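7 Apr 2021

Up before six. Frost on the car but none on the grass behind the house. Water meter reads 2143, wrote it on the back of the door with the others. Oatmeal, two cups of coffee, then out. 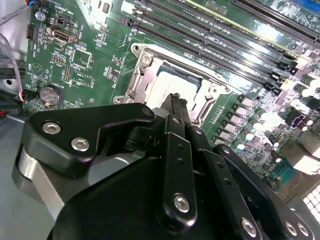
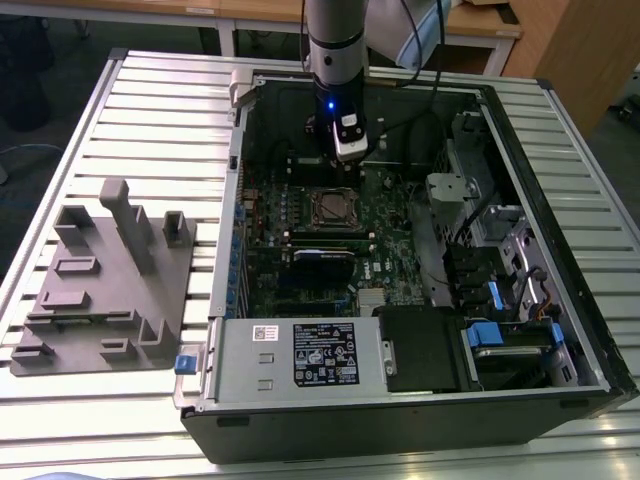
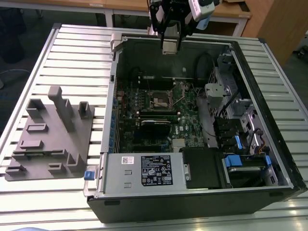
The greenhouse has been bothering me all week and I finally spent a full day on it. The old staging along the north side is finished. I pulled the trays off and the middle board bent under my hand, and when I turned it over the bottom was black and soft the whole length. It has sat under dripping pots for years with no way for the water to get off it. The long bench with the computer tower lying on it is all narrow parallel slats with grooves between them, and that is the general idea I want, only in wood and with real gaps so the trays can drain through to the gravel. I drew it on the back of the Goritz seed envelope. Slats running the long way, crosspieces underneath, legs on bricks.

Drove to Ritchie for the lumber. They had cedar but only in the long lengths, so I had them cut it in the yard, and the man charged me for 10 pieces and no extra for the cuts. Tied it to the roof and drove home slow on the Multholm road. One piece has a big knot near the end. I'll put that one at the back.

The tomatoes are further along than I have them down for last year. The Nellen seedlings have their first true leaves and a few are leaning hard at the glass, so I turned all the trays. The peppers are doing nothing. I put the heat mat under them again this afternoon and moved the thermometer so it sits down in the soil and isn't reading the air. The leeks look like green hair. I should have thinned them and did not.

Ishbel Menzies came by around eleven for the pots I promised her. She looked at the rotten board and said her father used to paint his with old engine oil, which I am not going to do around food. She thinks I should leave the cedar bare. I was going to put linseed on it. We went back and forth on that for a while and she took her pots and also a tray of lettuce I had not promised her, but I have too much lettuce anyway.

Got the legs cut and the first crosspieces on before lunch. The floor is out of level by more than I remembered – the corner by the door is low – so the bricks there had to be doubled. Lost the pencil twice. The screws I had were too short for the crosspieces and I had to go through the coffee cans in the garage to find enough long ones. They don't all match. Some are the square-drive kind left over from the porch steps, so I was changing bits every few minutes.

Laid the slats on loose after lunch to see the spacing. My first try was a finger's width apart and the small pots tipped when I set them down, so I closed it up to the thickness of a paint stick and used the stick as a spacer. That looks right. Screwed down everything but the last two. My knees had enough by then.

Two panes are cracked on the west side, one of them clear across. It held through the winter with tape and it can wait until the bench is done, but I would like it fixed before the hot weather. I want the whole roof washed too. There is a green line along every lap where the water sits. I meant to do that in October and it got cold early.

Halima Ekpo called in the evening about the plant swap. She has more dahlias than she can use and wants to trade for tomatoes. I said yes to the red ones and maybe to the yellow. She is bringing her own labels this time – last spring we all ended up with mystery squash. She asked whether I had started basil and I told her no, and after we hung up I went out with the flashlight and sowed a pot of it.

Left to do: the last slats, linseed or no linseed, thin the leeks, move the hose reel off the path. Buy more long screws and another pencil.

Cold again tonight. I closed the vents and put newspaper over the trays nearest the door.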